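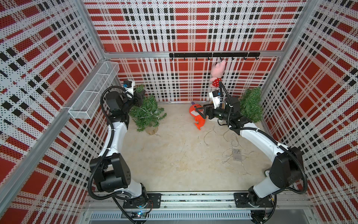

Plaid (pattern)

Plaid is a pattern of crossed bands and stripes, in two or more colors, running at right angles to each other. Woven first, printed later. In the United States and Canada the word covers nearly any multicolored check. In Britain it traditionally meant the length of cloth worn over the shoulder, and the pattern was called tartan. The two words are still mixed up in shops, catalogs and a good many reference books.

Not every check is a plaid. Gingham, with one color plus white in even squares, usually gets its own entry. So does the checkerboard, where there is no overlap of stripes at all, only solid squares next to each other. See Related patterns, further down.

Name

From Scots plaide, a blanket or mantle. Compare Gaelic plaide, same meaning. Which language borrowed from which is argued over. The garment sense came first, the pattern sense after, and by the time American mills were selling plaid by the yard the garment was mostly forgotten there. The pronunciation rhymes with "mad" in American English. For the garment, some Scottish speakers rhyme it with "made".

Structure

A woven plaid starts with a stripe order in the warp (the lengthwise threads). The same order, or a different one, goes into the weft. Where a red warp stripe meets a red weft stripe, solid red. Where red meets white, a mix of both, which from a few steps away reads as pink or light red. This is the bit printed versions often get wrong, see Printed plaid.

The stripe order is called the sett. It can be reflected or repeated:

Symmetrical sett – runs to a pivot stripe, then back the other way. Most tartans.
Asymmetrical sett – runs to the end and begins again from the start. Has a direction, so cutting takes more care.
Balanced plaid – warp and weft use the same order and the colored parts come out square.
Unbalanced plaid – stripes differ, or the thread count does, and the repeat is longer one way.

Setts are written down as thread counts, a color letter followed by a number. A wide ground of 80 threads with a stripe of 2 running through it gives a hairline, and that kind of jump is common in older pieces. Grounds closer to 30 look busier. Twill is the usual weave for wool, each thread passing over two and under two, which makes the fine diagonal line seen in the mixed areas. Plain weave for cottons such as madras. Plain weave gives a more speckled mix, less diagonal.

The number of shades climbs fast as yarn colors are added. Two yarn colors give three shades, three give six, four give ten. Weavers tend to stop at six colors or so becuase the rest turns to mud.

History

Early finds

Checked wool cloth is old. Pieces turn up in burials in Central Asia and in salt mines in Austria, preserved by dry air or by salt. A small scrap found at Falkirk, Scotland, stuffed in the mouth of a pot of Roman coins, is simple two-tone undyed wool. Often called the first tartan. More like a shepherd's check by modern sorting.

Scotland

District weavers used the dyes they had and the setts they knew, so some local habits formed. Fixed clan patterns mostly came later. Highland dress was restricted by law after the 1745 rising, the law was repealed a few decades on, and the big fashion for named tartans dates from the early nineteenth century. Pattern books, a royal visit, a lot of keen buyers. Some setts sold then as ancient had been on the loom only a year or two.

North America

Came over with settlers and trade blankets. The red and black check known as buffalo plaid was in the mills by the mid nineteenth century, and became the work shirt of logging country. Flannel versions followed. By the 1950s plaid was on lunch boxes, car blankets, thermos jugs, picnic coolers, school skirts. A second wave in the early 1990s, through secondhand shirts and rock bands.

South Asia

Madras cotton, from the city now called Chennai. Bright, light, uneven. The early export cloth was known for bleeding in the wash and was sold in America on exactly that point.

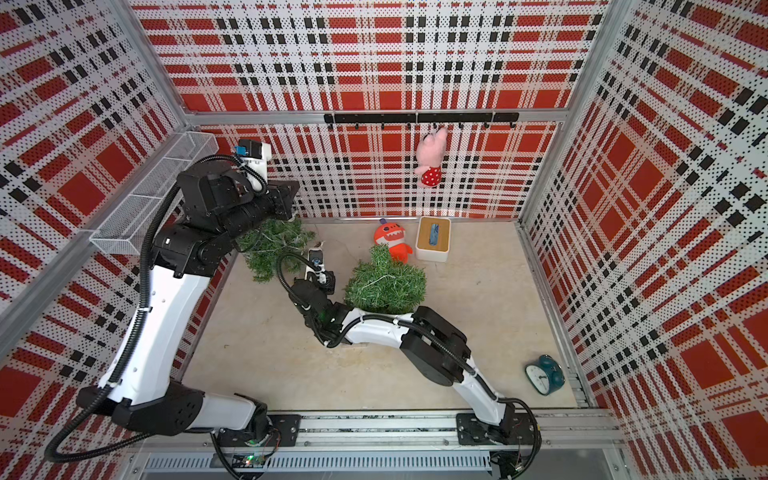 Smaller trades grew up away from the famous centers as well. The mill town of Grosham wove blanket plaids for hotels and rail cars, heavy stuff, napped on both sides. Its surviving sample ledger has 123 setts, most of them never named, just numbered by loom and season. Wanda Domański's study of the ledger sorts them by ground color. Brown leads, then bottle green. Reds are few, probably a matter of dye cost, though the purchase books that would settle it are lost.

Related patterns

Buffalo plaid – two colors, wide equal stripes. Strictly a check, but everybody files it here.
Tattersall – thin lines in two alternating colors on a pale ground. Named for a London horse market where the blankets were checked this way.
Windowpane – thin lines, wide open squares.
Glen plaid – small and large checks alternating, usually gray. Also called Glenurquhart check.
Madras – cotton, bright, irregular.
Shepherd's check – small, two-tone, twill. Houndstooth is a close relative with broken edges.
Gingham – even, one color and white, plain weave.

Color

Old dyes set the early range. Madder for red, woad or imported indigo for blue, weld and a long list of local plants for yellow. Green by dyeing twice. Black was hard, often a very dark brown in fact. Synthetic dyes from the second half of the nineteenth century gave stronger reds and a real black, and the high-contrast plaids came in with them.

Dealers' words such as "modern", "ancient" and "muted" describe color depth only. An ancient version of a sett is just the same sett in lighter shades. Nothing to do with age, and a steady source of confusion for buyers.

Printed plaid

Printing plaid on cotton goes back to roller presses in the nineteenth century. Cheaper than weaving. The pattern sits on one face only and the back is pale, the quickest way to tell the two apart. Grain is the other – a woven plaid can't run crooked to the threads, a printed one can and frequently does.

Later printing moved off cloth altogether. Paper, tin, vinyl, laminate, wall panels. The problem is always the crossings. A weave mixes its colors by itself, a printer has to fake the mix, with a flat middle tone, with hatching, or with dots or little squares of one color on another. Flat tone is cheapest and looks like tape laid on tape. Hatching copies the twill line and holds up well at close range. Dots and squares go furthest from cloth and suit large repeats. Maltovix and Preda both sold dot-pattern plaids in sheet form, Preda's with a far bigger repeat. The Climutex range used hatching and was dropped after two seasons.

Scale matters more than on clothes. A shirt shows several repeats at once, a wall may need a repeat as wide as a door, and the same sett blown up that far tends to lose its thin lines visually. They either vanish next to the grounds or get widened by the designer, and then it's a differnt sett.

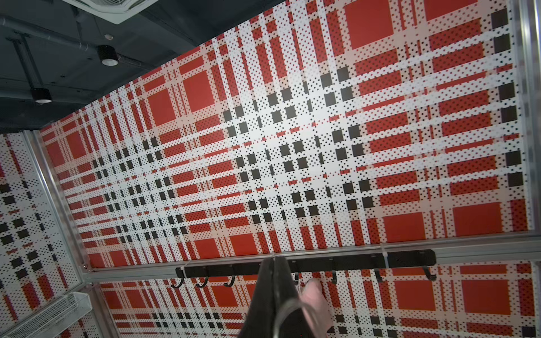
Konrad Żak objects to calling it a sett at all once there are no threads. A sett is a count, he argues, and with nothing to count the word is decoration, so printed work should be described by repeat size and band width only. Kacper Lis takes the other side in his handbook and lists printed and woven setts together, with widths converted to threads at a fixed scale. Most catalogs follow Lis. Easier to search.

Matching and cutting

Plaid uses extra yardage. One full repeat more per main piece is the usual allowance, more for asymmetrical setts. Side seams matched first, then front opening, then pockets. Sleeves last and often only to the armhole notch. Cheap shirts put pockets and yokes on the diagonal to dodge the matching. Same trick in upholstery, on piping and cushion borders.

Wallpaper and panels are matched at eye level first. Corners hide a lot but not everything, a band that jumps at a corner shows from across the room. Old houses are rarely square, and bold horizontals show it.

Registration

Tartans can be registered in Scotland, with thread count and color codes. Registration records a design and doesn't by itself give ownership. Plaids outside the tartan tradition are mostly unregistered and are traced through mill books, where those exist.

See also

Check (pattern)
Flannel
Mackinaw cloth
Twill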